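Review: The Flilelo Round-Corner Table After Seven Months of Daily Use

By Morfudd Meredith
15 March 2024 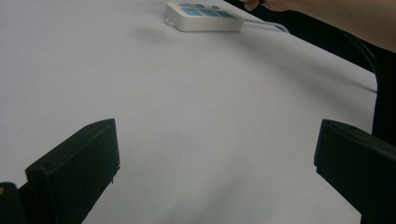
What is the Flilelo like to live with as an everyday table?

It is a solid, easy-care table that works well for meals and desk work, with a top that marks less than I expected and a set of leg bolts that need tightening now and then. I would buy it again at the sale price. At full price I would think longer.

I bought mine in August to replace an old oak table that had been in the family for a long time and had started to split along the middle. I wanted something white, without sharp corners, and big enough for two people to work on during the day and four to eat at in the evening. The Flilelo was one of three I looked at. The others were the Sorneo, which costs more, and the Tetteh, which costs less and comes only in gray.

Price and ordering

I paid $235 on sale. Delivery was included, but only to the front door. The driver will not take it upstairs, and the product page does not make this clear until you get to the checkout. We live on the second floor, so my brother came over to help carry it up. The box is flat and awkward and has no handles. If you live alone, arrange for help before it arrives.

The store gave me a delivery window of four hours and kept to it. The box had a crushed corner but the foam inside had done its job.

Assembly

The instructions are drawings only. They are clear for the most part, except for step four, where the two crossbars look the same on paper and are not the same in the box. One has its holes slightly closer to the ends. I put them in the wrong way around and had to take them both out again.

Start to finish it took me an hour and a half, including that mistake. The hex key in the box is short and hurt my hand after a while, so I switched to my own. Leave all the bolts loose until the four legs are on, then turn the table over and tighten everything with the weight on the floor. The drawings have you tighten each leg as you go, and when I did that the first time the table rocked.

Size

The top measures 175 cm on the long side. That gave us enough room for two laptops, two mugs and the usual pile of mail. With four people eating, it is comfortable. With six it is tight, and whoever sits at a corner has a leg between their knees. I had hoped the rounded corners would help with this, but the legs are set in the same place they would be on a square-cornered table.

The height is standard. My office chair with arms does not go all the way under, because the crossbar on the long side hangs down a little. The dining chairs fit without trouble.

The surface

The finish is matte, and I prefer it to the glossy table we had in our last apartment. Fingerprints don't show much. It doesn't throw glare back from the window in the afternoon, so I can work at it without pulling the blind.

Coffee wipes off if you get to it the same day. Turmeric does not. I spilled a spoonful of curry near one end in October and there was a yellow patch for weeks. Baking soda paste took most of it out, and I had to do it three times. Red wine left nothing. Ballpoint pen came off with rubbing alcohol, but I would test a spot on the underside first, as the care sheet says to avoid solvents.

Heat is the weak point. The care sheet says to use a mat under anything from the oven, and I would take that seriously. A pan lid left a faint ring that I can still feel with a fingertip.

Scratches have been minor. I cut bread on a board and the cat jumps up when we are out. There are a few fine lines at my end of the table that show when the light is low.

Stability

It was steady for the first two months. Then it began to sway if you leaned on one end. All four leg bolts had worked loose. I tightened them and it was fine until after Christmas, when I had to do it again. A friend suggested a drop of thread glue, and I have not tried it yet.

The maker says it will hold 200 pounds. I have stood on it to change a bulb, which I am sure they don't recommend, and it did not complain.

Compared with the others

The Sorneo has a thicker top and better hardware, and the one in the showroom did not move at all when I pushed it. It also weighs a lot more. If you never plan to move, it may be worth the extra money.

The Tetteh is fine for a spare room. The edges are hard and the finish felt rough to me. A neighbor has one and likes it.

Customer service

One foot pad was missing from my box. I emailed and got a form reply, then a real one two days later from the warehouse in Narnotwood. The pad came in an envelope the following week, along with a spare. No charge, and they did not ask for photos.

Would I recommend it

For a small household that wants a plain white table and doesn't mind picking up a hex key a few times a year, yes. For a family with young children and a lot of hot dishes, look at the Sorneo or buy good mats.

Four stars out of five. I took one off for the bolts and the crossbar.

Update: a reader asked if the legs come off again for moving. They do, but the crossbars have to come off first, and you should put the bolts in a labeled bag because there are two lengths.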